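Denim, Allegedly: A Gallery of Folds, Fades and Claims

I have been told for years that you can read a pair of jeans or a denim jacket the way you read a face. Wear marks, fading, seams, the lot. I don't quite buy it, but Anwara Amarasinghe kept after me to put some pictures up with my doubts written underneath, so I have. One picture, then some notes on the folding advice that keeps landing in my inbox.
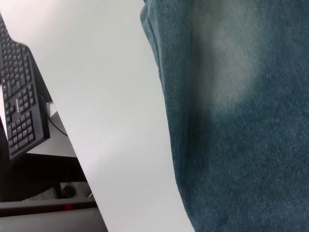 The fade

Blue denim on a pale surface, with a keyboard over to the side. There's one washed-out patch, grayish blue, sort of oval, and the color gets deep again all around it. Show this to a denim person and they'll tell you where it sat on the body and how many years it took. Show it to a second denim person and you get a different number.

Tane Trevaskis says old wear and factory wear are easy to tell apart. I asked him how, and he said you just know. I put two pairs of my own in front of him on a Monday night, one I'd worn thin myself and one that came faded off the rack at Huromska, and he picked the wrong one. He blames the lamp.

What I will grant is the weave. Get close enough and the diagonal lines of the twill do show, and so do the little light flecks all through it. That part of the sales talk holds up. Whether it means the cloth is any good is another matter. I've had cheap jeans with a lovely twill that gave out at the knee inside a year.

The edge

The folded side with the seam is what I look at first these days. Jamila Haque does alterations and has no patience for any of the romance about fading. Her rule is to check the stitching and ignore the color. She has a point, although she also charges 12 dollars a hem and might be expected to take an interest in hems.

Notice how the fold bulges out on its own instead of lying down in a crease. Every folding guide I've read shows denim going flat as paper after one pass of the hand. Mine never has. It rounds over, it creeps, and by the time the next pair goes on top the whole stack leans.

The folding methods, tried with bad grace

Thirds, then thirds again. The standard one. Works on thin denim. On anything heavy you end up with a brick that opens itself in the drawer.

The roll. Hadi Masri swears by this and claims it saves half a drawer. I measured before and after and gained one sock's worth of space. It also put a wrinkle across both shins that stayed in until the next wash.

The file fold, standing up in a row. Looks terrific for as long as the drawer is full. Take one pair out and the neighbors slump into the gap.

Hanging from the waistband. No complaints about the creases. I do object to the clips, which left dents, and to the Zullell hanger set I was talked into, which was supposed to be good for 2000 uses and lost a spring before Thanksgiving.

Over the back of a chair. Free, quick, and where everything ends up anyway.

The washing question

You can't write a word about denim without hearing from the people who never wash it. Austra Kairys sent me a long message explaining that hers go in the freezer overnight and come out fresh. They come out cold. I tried it with a pair I'd painted the porch in, and in the morning I had cold jeans that smelled like porch paint.

The other camp wants you to buy the special soap. Wulent sells a small bottle of it, and I used up the whole thing over 9 washes, turning the jeans inside out every time as directed. I ran a similar pair alongside on plain supermarket detergent, same water, same line. I laid them next to each other at the end and could not tell you which was which. I asked three people at dinner and got three shrugs.

Inside out does seem to help a little with the streaks. I'll keep doing that, it costs nothing.

What I'd pay for

Some 120 dollars is what the Quách jacket would have run me, and I stood in the store for a good while with it over my arm. The person at the counter told me it would fade "to my life." I asked what would happen if my life was mostly sitting at a desk. She said the elbows would go.

I put it back. I may still go and look at the stitching again when the sale starts in December, with Jamila along, and if she doesn't like the seams I'm leaving without it.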